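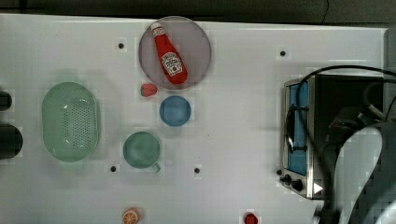 Ticket 53: White table in the kitchen corner, things rolling and a bottle that won't stay upright

Category: Furniture & Fittings > Tables > Open tickets

Site: Nembridge, upstairs
Priority: Low (raised to Medium after the ketchup)

Reported problem
Anything round put down on the white table sets off towards the front edge. The strawberry stops if it meets a plate. The ketchup bottle has been found lying across the pink plate so often that people have started serving it that way.

Log

November, first visit. Put a level across the top. Bubble well off centre, low at the front. Checked the floor, which has opinions of its own, but they are mild ones. Moved the toaster oven off to get at the legs and put it back on the right afterwards, cable over the top as found. Would somebody please route that cable behind it.

Same visit. Front left leg had two turns left in the foot, so used them. Level now nearly right. The orange slice stayed put, but it is flat on both sides and I don't count it as evidence.

Second visit. Back to square one. The foot winds itself in whenever the table gets leaned on, and judging by the crumbs it gets leaned on a lot. Ordered a locking foot from Warov, 8 mm thread. Wedge of folded card in the meantime. It's ugly but it's under the table.

Third visit. Warov sent 160 of them. Fitted one. The remainder are in the Farville store, should anyone's table ever need a great many feet.

Query from site: what are the black dots on the top, and can they be cleaned off? Replied that I tried a cloth on one and it made no difference. They may be holes for some fixing long gone. Have asked Ashworth for the original fitting sheet. Until it turns up, no filler please.

Query from site: is the light-green colander staying on the table? Not a furniture matter. Passed to Kitchenware, who passed it back.

Outstanding
– Fitting sheet from Ashworth
– Cable behind the oven
– Bottle still goes over. Table is level, so I'm now inclined to blame the bottle – try standing it on the table and not on a plate.

Status: Waiting on third party

Farville Facilities Desk | Contact us | Back to top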